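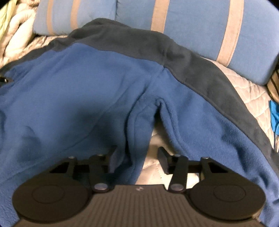 Man-sik Jin wrote: Same model, same complaint. The side panel on mine has moved toward the front and the legs won't stack when I fold them. I gave up and roll them.

Ticket 843
Product: Batine fleece pants, royal blue with navy panels, size 36
Category: Fit and shape after laundering
Opened by: Ye-rin Ham
Assigned to: Man-sik Na
Opened: 11/04/2022
Status: Closed (resolved, with note)

Original report (Ye-rin Ham)

Bought in September from the Shin store. Washed weekly with towels and sheets, warm water, regular detergent, then tumble dried on medium with the rest of the load. When I lay the pants out on the bed to fold them, the side seams don't meet. If I line up the waistband, the hems are off. If I line up the hems, the waistband bunches at the back and there is a ridge down the thigh. Folded in half lengthwise they come out as a wedge, and the stack in the drawer leans over.

I have three other pairs of fleece pants from other brands and they all fold flat. Is the panel sewn on crooked, or did I do this in the dryer? I would like an exchange if it's a defect. The receipt is available.

Entry 1 (Man-sik Na)

Thank you for the report. Two different faults produce this symptom and the remedy is different for each.

Fault A: leg twist. The fabric has relaxed off grain, and the side seam travels toward the front or back of the leg as it goes down. This is a cutting or knitting issue. It does not wash out, and we exchange for it.

Fault B: waistband draw-in. The elastic has shortened or rolled inside its channel and pulls the top of the side panels toward the center. The legs are straight but can't be made to look straight while the waist is relaxed. This can normally be corrected at home.

Please do the following before we decide.

Turn the pants right side out and close any pocket zippers. Lay them on a bed or another large flat surface, front up, waistband away from you. Do not pull on the waistband. Smooth each leg with the flat of the hand from the crotch seam outward, then down to the hem. Leave the legs slightly apart.

Check where the navy side panel sits at the hip, at the knee and at the hem. On this model the panel is cut wide and wraps onto the front, so some navy showing from above is normal. What matters is whether the same width shows on both legs at the same height.

Then put a hand inside the waistband and run a thumb all the way along the elastic. Note any spot where it feels doubled or ropelike.

Entry 2 (Ye-rin Ham)

Done. Results:

Hip: more navy on the right leg than on the left.
Knee: same on both.
Hem: same on both.
Elastic: doubled over for a few inches at the right hip, near the side panel. There is a hard lump there. I had assumed it was the seam.

Smoothing the legs got rid of most of the folds, but a soft ripple keeps coming back on the left thigh.

Entry 3 (Man-sik Na)

The readings at the knee and hem rule out Fault A. A twisted leg gets worse toward the hem, and yours match there. The lump at the right hip is rolled elastic. It draws the panel forward and tips the whole garment to one side when it is laid flat, and the ripple on the opposite thigh is the slack showing up on the other side.

Correction procedure:

1. Put the pants on or have someone hold the waistband open. Stretch the band to its full width ten times, moving your grip a little around the waist each time.
2. With the band stretched, pinch the lump between finger and thumb and work the elastic flat from the side panel toward the back.
3. Lay the pants down again and mist the waistband with plain water. Damp is enough.
4. Press the band flat with both palms and hold it for a minute. No iron. Polyester fleece glazes under a hot iron and the nap will not recover.
5. Leave the pants lying flat until the band is completely dry.
6. Repeat the hip reading.

Please also send the care settings you use in as much detail as you can.

Entry 4 (Deok-su Shin)

Adding a store note. We have had returns of this model with the same lump, always at a side panel. The band is stitched down at center back and at both hips, and the stitching at the hips is short. If the owner pulls the pants on by the sides instead of the front and back, the elastic can flip at the end of the stitching. Drying then sets it. I would ask about the dryer before approving an exchange.

Entry 5 (Ye-rin Ham)

Settings: normal cycle, warm, full drum. Liquid detergent and a softener. Dryer on medium for a full cycle, then usually left in there until evening.

Procedure: I got the lump out on the second try. It rolled back the first time because I let go of the band too early. The hip reading is now close but there is still slightly more navy on the right. I can live with that.

Folding still isn't good. The hems meet now, but the bundle is thick at the top and slides apart. I fold in half lengthwise, then in half again from the hem up, then once more.

Entry 6 (Man-sik Na)

Good. The remaining difference at the hip is within what we accept on a new pair.

On folding: halving three times puts the waistband on the outside of the last fold with nothing holding it. Fleece is springy and will open. Try this sequence instead.

Lay the pants flat, front up. Fold one leg over the other with the side panels outermost, and line up the side seams first. Ignore the waistband until the seams match. The crotch will stick out as a small triangle. Fold it in so the long edge is straight. Press out the air with a forearm, starting at the hems and working toward the waist. Fold the hems up to just below the waistband, leaving the band uncovered. Then fold in thirds toward the waistband and tuck the last fold into the open band. The elastic holds the bundle closed.

It should stand on its edge in a drawer without support. File it with the folded edge up.

On care: drop the softener. It coats the fibers, flattens the nap, and leaves the fabric slick enough that folds slide. Wash inside out in cool water with similar fabrics. Towels shed onto fleece and the lint works into the nap. Tumble on low and take the pants out while the waistband is still slightly damp, or skip the dryer and lay them out.

Entry 7 (I-seul Heo)

Sorry to jump in on somebody else's ticket. I have the Prelen version with the drawstring and my lump is in the front, next to the eyelet. Does the same fix apply?

Entry 8 (Man-sik Na)

Partly. On the drawstring version the cord runs in the same channel as the elastic and may be what you feel. Pull the cord out evenly to both sides first, then check again. If the lump has gone, knot the ends at equal length before washing. If it is still there, follow Entry 3 from step 1. Do not remove the cord completely unless you have a threader. Please open your own ticket if neither works.

Entry 9 (Man-sik Jin)

Tried Entry 3 on mine. The elastic was flat to begin with. Hip reading equal, knee off by a finger's width, hem off by nearly two. Does that put me in Fault A?

Entry 10 (Man-sik Na)

Yes. A reading that grows from hip to hem is leg twist. Take them back to the store with the inner label intact. An exchange does not need a new measurement there if you quote this entry.

Entry 11 (Deok-su Shin)

Confirmed for Man-sik Jin. Size 36 in this color is on the shelf. We will lay the replacement out on the counter and check the panels before it leaves.

Entry 12 (Ye-rin Ham)

Follow-up after two more washes. Cool water, inside out, no softener, separate from the towels. Dried on low the first time and laid flat overnight the second time.

The lump came back small after the dryer and did not come back after flat drying. The nap is fluffier than it was. There is still some white towel lint in the navy panels, and it shows there much more than on the blue. A lint brush takes off the surface layer only.

The tucked fold holds. My drawer is shallow, so I had to fold in quarters at the end where you said thirds, and the bundle is a bit fat but stays closed. No exchange needed.

Entry 13 (Man-sik Na)

For the lint: turn the pants right side out, let them dry fully, and brush the navy panels with a soft garment brush in one direction, waist to hem. Sticky rollers lift the nap along with the lint and are best kept for the last pass. One short air-only cycle in an empty dryer will pull out more, and with no heat it won't affect the elastic. Clean the lint screen before you start.

If the lump returns, a few hand stitches through the band at the right hip will hold the elastic. Use polyester thread, stitch with the band stretched, and keep the line vertical so that the waist can still open. Home stitching at that point does not void an exchange for leg twist.

Resolution

Cause: waistband elastic rolled at right side panel, set by tumble drying.
Action: elastic worked flat by owner, care settings changed, fold sequence changed.
Parts or exchange: none on this ticket. Exchange for Man-sik Jin handled at the store.
Note for product file: hip stitching on waistband to be lengthened. Passed to the Batine pattern room with Deok-su Shin's comment attached.
Closed by Man-sik Na. Replies remain open for owners of the same model.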